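The first time I watched the Gunico arm hesitate, I thought it had crashed. It had come down over an old desktop PC, stopped a little way short of the part it wanted, and just hung there for three or four seconds. Then it backed off, tilted its wrist, and came in again from the other side.

That pause is the whole idea, and I've been grinning about it ever since.

Taking computers apart is a miserable job for a robot. Putting them together is easy by comparison, because on an assembly line every part shows up in the same place every time. Old machines come in with half their parts missing and the wiring pushed wherever the last person left it. A cable that drooped one way in yesterday's tower droops another way in today's. Cables are the worst of it, really. They bend, they snag, and they hide the thing you're after.

The team at the Laxdal lab in Gekadton has been chewing on this since August with a method they call Vostari. Most robot systems look once, make a plan, and carry it out. Vostari looks through a small camera at the wrist and keeps asking how sure it is about what it sees. If the answer drops too low, the arm has to move and get a better view before it's allowed to touch anything.

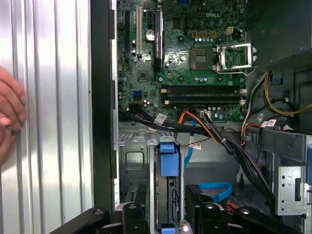
Training came from people. Operators steered the arm by hand through 848 practice runs, reaching for drives, memory and connectors, and they were told to take their time. Earlier projects trimmed out the slow bits, the peeking and second-guessing, to keep the data tidy. Laxdal kept all of it, and the slow bits are where the method learned when to look again!

The results are good enough that I asked to see the log sheets twice. On towers it had never met, the arm needed a human rescue less than half as often as the same arm running without the extra looks. It is slower, with up to 2 extra looks before each grab, and a person with a screwdriver would still beat it easily. I don't mind. A yanked cable can cost you the part you were trying to save.

There are holes. Laptops are off the table for now, and so is anything held together with glue. Shiny metal still throws off the confidence score, so the arm sometimes circles a perfectly plain bracket like a cat around a bathtub. The group's next batch of runs will be all small-form-factor machines, where there's hardly room for the fingers to open.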